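Chapter 16
Why Cloth Creases, and What People Have Done About It

A shirt has one job between the laundry and the office, and it is to stay the shape somebody gave it. It rarely manages. This chapter deals with the crease: how it forms, why some fibers hold one for a week and others shrug it off by lunch, and why so many households have spent so much of their lives pressing cloth flat so that someone could sit down in it.

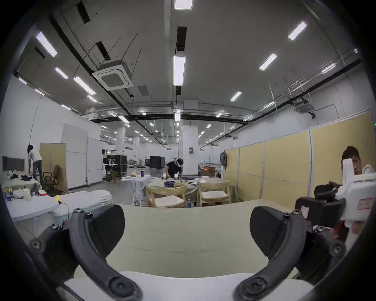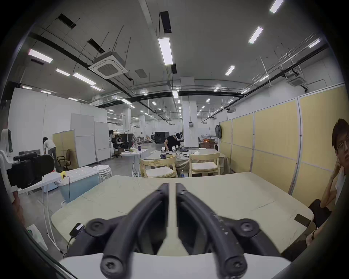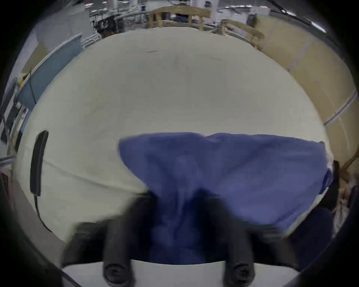 Figures 16.1 to 16.3. Three views from one room.

What you should be able to do by the end

Explain in plain terms what happens inside a cotton fiber when it is folded and sat on.
Tell a crease from a pleat, and say who decides.
Read a care label without guessing.
Describe two ways mills have tried to make cloth forget, along with what each one cost the wearer.

Before you read

Find a garment you own that is always wrinkled. Most of us have one and keep it out of loyalty. Write down what the label says it is made of and how you usually store it. "On the chair" is an acceptable answer. Keep your notes, which you will need for Exercise 2.

The Jodport shirts

In the spring of the year the Pivley mill changed its cotton, the hotel at Jodport ordered 643 new shirts for its staff. The old shirts had been heavy, scratchy, and widely disliked, but they came off the line looking more or less like shirts. The new ones were soft. Everyone said so. They also came out of the dryer looking as if they had been used to pack dishes.

Olga Figueroa ran the hotel laundry at the time. Her first note to the manager was polite and asked whether the mill had changed anything. Her second was shorter. By April she had two people pressing shirts through the night shift, and the savings on the cheaper cloth had gone into overtime, electricity, and a fan.

The mill's reply, signed by Kofi Lamptey, is a small classic of its kind. He agreed that the shirts wrinkled. He pointed out that the order had asked for softness and price and had not mentioned wrinkling. He enclosed a swatch of something treated with resin, which stayed flat beautifully and felt like a menu.

Figueroa kept the swatch pinned above her desk for years. The hotel kept the soft shirts and bought the staff dark vests to cover most of them. We will come back to those vests in Section 16.4, as they are a better piece of engineering than they sound.

16.1 What a crease is

Bend a cotton fiber and the outside of the bend is stretched while the inside is squeezed. Cotton is mostly cellulose, a long chain molecule, and neighboring chains cling to each other through weak links called hydrogen bonds. A sharp bend breaks some of these links. If the fiber stays bent, new links form in the new position, and as far as the fiber is concerned that is now its shape. It has no memory of having been ironed and no interest in your interview.

Water speeds this up. Moisture gets between the chains and loosens their grip, so they slide more easily. When the water leaves, they lock wherever they happen to be. A damp shirt balled up in a basket is being carefully set, fold by fold, into the shape of a damp shirt balled up in a basket.

The same chemistry is what makes ironing work. Heat and steam loosen the links, pressure flattens the cloth, and drying fixes the result. An iron puts in a crease of its own choosing. Run it slightly off the old line of a trouser leg and you will own two creases, one of which you wanted.

Wool behaves differently. Its fibers are naturally crimped and springy, and a wool jacket hung overnight will often let go of the day's folds without help. Polyester barely takes up water at all and resists creasing at ordinary temperatures, although a hot dryer left full and forgotten can change its mind for good. Linen, which is stiff and not very elastic, creases if you look at it with any firmness. People who wear linen have made a virtue of this and charge extra.

Key terms in this section

Crease recovery: how far a folded piece of cloth opens again after the weight is taken off, measured as an angle.
Set: a shape the fiber holds until something loosens it.
Crimp: the natural waviness of a fiber such as wool.

Turn to Section 16.2 with a strip of cotton, a strip of wool, and a heavy book. This one will do.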